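Windon Shared Workshop
@windonworkshop
4th January

1/ The Windon Shared Workshop is pleased to report on the bin-picking arm, which members have been building on the long bench. Posts in this thread cover the cell itself, the rules for its use and the work still to be done.

2/ The purpose of the build is modest. The arm is to lift mixed household objects out of an open bin, one at a time, and place them in a tray. The project is led by Halvard Brekke, to whom technical questions should be addressed.

3/ Spending to date stands at £3,336. The greater part went on the arm, bought second-hand from Kowalczyk. A further £400 was spent on the air supply and £130 on hoses, fittings and clamps. Members' own tools are not included in these sums.

4/ The control software is Guda, which the group wrote during the winter and has kept deliberately small. It holds a list of grasp positions, a speed limit and a log. Version 2 is now installed on the workshop computer. Members are asked not to run earlier copies.

5/ Speed is limited in software and must remain so. Any member wishing to raise the limit should write to Halvard Brekke beforehand, stating the test they have in mind and who will be standing at the stop button.

6/ The first trials in September used wooden blocks only. These were dull but useful, and showed that the bin crept along the table whenever the gripper touched a wall. Clamping the bin is now part of the setting-up procedure.

7/ Objects for the present trials have been chosen for awkwardness. A drinking glass lying on its side is hard for the software to find. A brush may be approached by the handle or by the bristles, with very different results. Crushed cans are welcome, provided that they have been rinsed.

8/ The work at hand: bin clamped, gripper down at the orange dish, with the peach, the can, the glass, the brush and the tape dispenser also in the bin.

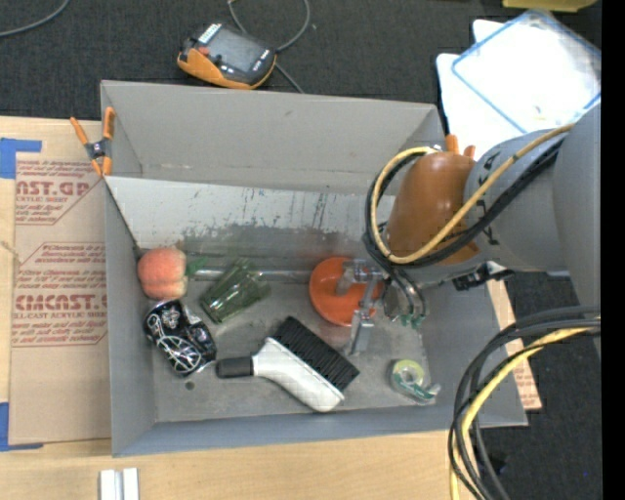
9/ Rules for the bench. Hands are to be kept out of the bin while the air is on. Hoses and cables are to be checked for rubbing before each session. Fruit must be removed at the end of the evening and may not be left overnight.

10/ Outstanding work: a proper tray for picked objects, a lamp with less glare, and a written record of failed grasps. Gustarard has agreed to supply offcuts for the tray at no charge, and the workshop records its thanks.

11/ Members who wish to join the build should complete the bench induction and then add their names to the sheet by the door. Drawings and the Guda notes are kept in the blue folder and may be read there, but should not be taken home.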